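Why Tiles Fit Together

A tile is a flat piece of hard material used to cover a wall or a floor. Tiles have been made for thousands of years. Most are baked clay, and some are glass or stone. This page is about one question: which shapes can cover a flat surface with no gaps and no overlaps?

Mathematicians call this kind of covering a tessellation. The word comes from a Latin word for a small square stone.

Shapes that work alone

A regular shape is one in which all the sides are the same length and all the corners are the same size. Only three regular shapes can tile a flat surface alone. They are the triangle with equal sides, the square, and the hexagon, which has six sides.

The reason is found at the corners. A full turn around a point measures 360 degrees. When tiles meet at a point, their corners must add up to exactly 360.

The corner of a square measures 90 degrees. Four of them make 360, so squares fit. The corner of a regular triangle measures 60 degrees, so six of them fit. The corner of a regular hexagon measures 120 degrees, so three of them fit.

Now try a regular pentagon, which has five sides. Its corner measures 108 degrees. Three of them make 324, which leaves a gap of 36 degrees. Four of them make 432, which is too much. Regular pentagons cannot tile a flat surface alone.

Shapes that work together

Some shapes that fail alone will work with a partner. A regular octagon has eight sides, and its corner measures 135 degrees. Two of them make 270. The space left over is 90 degrees, the corner of a square. Floors made of octagons and small squares are common in old buildings.

Stars and diamonds can also be partners. A star has points that stick out and notches that go in. A diamond can fill a notch if its corner is the same size as the notch. Patterns of this type are used on floors, on ceilings and on kitchen walls. 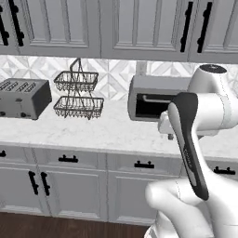
A kitchen backsplash with a diamond-and-star pattern.

The part of a kitchen wall between the counter and the upper cabinets is often tiled. Glazed tile is easy to wipe clean. Glaze is a thin layer of glass that is melted onto the clay in a very hot oven called a kiln.

One tile, many shapes

A pattern with many shapes does not always need many kinds of tile. The shapes can be printed or pressed onto a square tile. The square does the work of covering the wall, and the pattern is carried on top of it.

For this to look right, the lines at the left edge of one tile must meet the lines at the right edge of the next. The top and bottom edges must match in the same way. A piece of pattern that can be copied over and over like this is called a repeat.

The thin lines between tiles are filled with a paste called grout – it hardens and helps keep water out of the joints.

Try it

You need stiff card, a ruler, scissors and a pencil.

1. Cut out a square with sides 2 inches long.
2. Draw a wavy line from the top left corner to the bottom left corner, inside the square.
3. Cut along the line. Slide the cut piece straight across to the right side and tape it there.
4. Trace the new shape on paper. Move it over by one width and trace it again.

The new shape has the same area as the square, and it still tiles.

Words to know

Degree: a unit for measuring a turn or a corner.
Grout: the paste between tiles.
Repeat: the part of a pattern that is copied.
Tessellation: a covering with no gaps and no overlaps.

Text: Haiyan Gu. Checked by Jinlong Wan. Updated 2026-10-06.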